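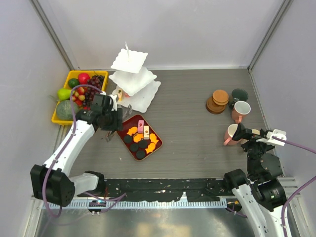

Tracking a cycle should not require a subscription, one reader writes, and certainly not one that renews itself twice in April. She is one of 417 people who have complained to Farnska since the company moved the most useful parts of its period-tracking app, Panesora, behind a paywall.

News > Health > Apps

The free version still lets users enter the first day of a period. It will then predict the next one, provided they are content with a forecast for a single month. Temperature charts, symptom notes and the colour-coded fertile window now belong to Panesora Plus, along with a setting that turns off the reminders to buy Panesora Plus.

Farnska says the change affects a small share of its users and will pay for better predictions. It has not said what was the matter with the old ones.

Data exports are the sore point. Readers who have charted for years – one has 329 temperatures logged and would like to show them to her doctor – found the export button had turned grey. Farnska has since agreed to switch it back on until the end of June, although the file comes out in a format that opens only in Panesora.

Rival app Nalleder wasted no time, offering a free year to the first 1000 people who switch. Some 600 places had gone by mid-afternoon. The offer page recommends that newcomers bring their old records with them.

Both apps carry the usual line that they are no substitute for medical advice, and neither should be relied on alone as birth control. In Panesora, that notice is still free.

We use cookies to improve your experience. Accept all | Manage preferences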